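About Us
Home / About / Contact

Jidstead is a small test shop for grippers, arms, cameras and controllers. Companies and labs send us hardware they are thinking of buying, and we run it side by side and write up the results. We don't build or sell any of it.

We started with one bench and two arms. The first job was a comparison of controllers for Ader, a packing firm. Since then we have logged 1,248 test sessions and kept 113 grippers and finger sets in our reference cabinet. Clients can ask to have any of them run against their own.

Most requests now are for finger pads and hand-held grippers. Each pad gets 200 grasps on the standard object list, then 900 more on items the client picks. Thin and flat things cause the most trouble, so kitchen utensils are on every list. We test in furnished rooms as well as on the bench.

Akbari, our own log sheet, records the slip, the drop and the operator's notes for each grasp. Clients get the raw sheets along with the report.

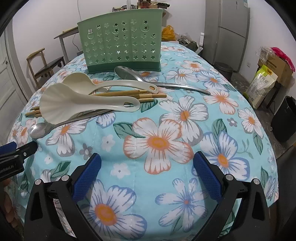 Hand-held gripper with blue textured pads, over the utensil table.

Reports usually take three weeks. Rush work is possible if the hardware comes with its mounting plate and cables. Our shop is in Drarkomley, on the ground floor, with a loading door at the back. Visits are by appointment.

Page updated 11/04/2019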